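The workstation lives again (mostly)

So I finally gave in and took the old tower apart on Saturday. If you've been reading for a while you know the machine I mean, the big gray beast I got from Hilkka Partanen when her office closed, the one that has been holding up a fern in my hallway since spring. I kept telling people I was going to turn it into a home server. People stopped asking.

What got me moving was a chip. I'd been watching the secondhand listings on Lollero for weeks and a Xeon popped up for 59 bucks, which is more than I wanted to pay but less than I'd talked myself into paying, if you know that feeling. It came in a padded envelope inside another padded envelope inside a shoebox. Very well packed, whoever you are, thank you!

Before any of that I had to find room to work. The dining table was covered with my half-finished Ludix puzzle (300 pieces, all of them sky, a present from my aunt) so I slid the whole thing onto a baking sheet and put it on top of the fridge, where it still is. Then the side panel came off and wow, the fluff. I took the case out on the balcony and went at it with a soft brush for ages. I sneezed the entire time and my neighbor asked if I was okay.

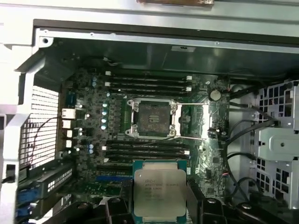

Buying a processor used is a bit of a gamble, and I'd read enough forum threads to be properly nervous. The main thing everyone says is to check the code on the lid against the list of what your board will take, so I did that with a flashlight and my reading glasses the minute the envelope was open. Glad I did it then, too – the lettering on that silver lid is so faint that I'd never have made it out hovering over the socket. And the socket itself, ugh. With both levers swung out and the frame open, the pins looked dusty even after all my brushing, so I stopped and gave them some gentle puffs with a hand blower. No cloth anywhere near them! I've seen the photos of bent pins and I don't want to be one of those threads.

Memory is the next problem. The slots are all bare because the old sticks went to my brother years ago, and he swears he gave them back. He did not. I've ordered 4 from Brolport and they're supposed to show up this week, and until then I can't even tell you if the thing boots.

I also need a new tube of thermal paste, as mine had turned into something like chalk. The Raudsepp shop down the hill stays open late so I'll walk over tomorrow after dinner.

The fern is on the windowsill for now and looks happier there.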